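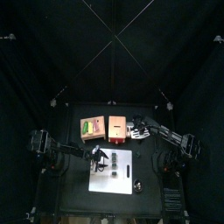

Skellico Fabric Enclosure: Frequently Asked Questions

General

What is the enclosure for?
It surrounds a work table with black fabric on the walls and ceiling. Typical uses are tabletop photography, inspection of small parts, color comparison, and sorting of mixed wood, metal and plastic items where stray reflections are a nuisance.

Is it fully lightproof?
No. The fabric blocks most room light, but some will enter at the seams and wherever panels meet the frame. For long exposures or film handling, use a darkroom. The enclosure is intended to give an even, dark background under your own lighting.

What is included?
The standard package contains the frame tubes, wall panels, ceiling panel, spring clamps and a bag of corner connectors. The table, lamps and work surface are sold separately. Any sturdy table that fits inside the lower frame can be used.

Fabric

What fabric is used?
The panels are Pluvell black, a matte woven polyester at 414 grams per square meter. Lighter fabric can be used as a replacement but tends to show bright spots when a window or ceiling lamp is behind it.

Why does the fabric look gray near my lamp?
All black fabric reflects a little light. Move the lamp farther from the wall or angle it down toward the table. Dust and lint also raise the apparent brightness, so go over the panels with a lint roller first.

Can the panels be machine washed?
Yes, in cold water on a gentle cycle. Line dry. Do not use fabric softener, which leaves a slight sheen. Do not iron directly; use a steamer with the panel hanging.

The new panels are creased. Will the creases drop out?
Most will after a few days under light tension. Fold lines near the hem may need steam.

Frame and clamps

How should the clamps be placed?
Put one at each back corner of the lower frame, one at the middle of the back edge, and one at each front corner. Use the remaining clamps on the uprights to hold the wall panels. Clamp the back edge first and work forward. Pull the fabric flat before closing each clamp and do not stretch it on the diagonal.

A clamp is slipping. What should I check?
Check that the fabric is folded no more than double under the jaws. Wipe the tube with a dry cloth, as oil from packing sometimes remains on it. If the clamp still slips, the pads are worn. Pads are available in packs from the spare parts page.

Can I use my own clamps?
Yes, if the jaws open wide enough for the tube plus 2 mm of fabric. Avoid serrated jaws without pads. Bare metal clamps hold well but can catch the light; turn the handles outward or cover them with matte tape.

My ceiling panel sags in the middle. How do I fix it?
Retension the panel from the corners before doing anything else. If it still sags, run two thin cables from corner to corner so that they cross below the fabric. Tighten them equally. Cables should support the fabric only. Do not hang lamps from them.

How long does assembly take?
Allow roughly 90 minutes for the first assembly with two people. Replacing a single wall panel takes 15 minutes.

Table and work surface

What table finish works best?
Matte black. A glossy top will mirror whatever stands on it, including the walls. If the table cannot be changed, cover it with a close-fitting matte sheet and tape the underside.

Should I put a board under small items?
A white board is useful for small or dark items that would otherwise disappear against the tabletop. White objects are harder to separate from a white board, so keep a gray one on hand. The Bilex square boards can be wiped clean with water and mild soap.

How do I handle perforated or slotted metal?
Slotted parts throw a pattern of highlights onto anything nearby. Light them from a low side angle and leave some clearance from wooden boxes and other pale surfaces. Gloves reduce fingerprints, which show clearly on bare metal in a dark surround.

How should cables be routed on the table?
Bring them in at the back or the side, below the fabric hem, and secure them to the lower frame. Leave enough slack for anything that has to move. Do not pinch a cable in a clamp.

Does the enclosure need ventilation?
If heat-producing equipment or lamps are run inside, leave the front open. Keep all fabric well away from hot bulbs. LED lamps are recommended. The fabric is not rated for use near open flame, soldering or grinding.

Orders and spares

Will the older Rivera panels fit this frame?
The Rivera side panels fit. The Rivera ceiling panel is shorter and will leave a gap at the front.

Are single tubes available?
Yes. Measure the old tube end to end without connectors and give that length when ordering.

Can panels be made to a custom size?
Custom panels are cut twice a year, with the next run in October. Send the finished width and height, and state whether a cable opening is needed. Custom panels cannot be returned unless the seams are faulty.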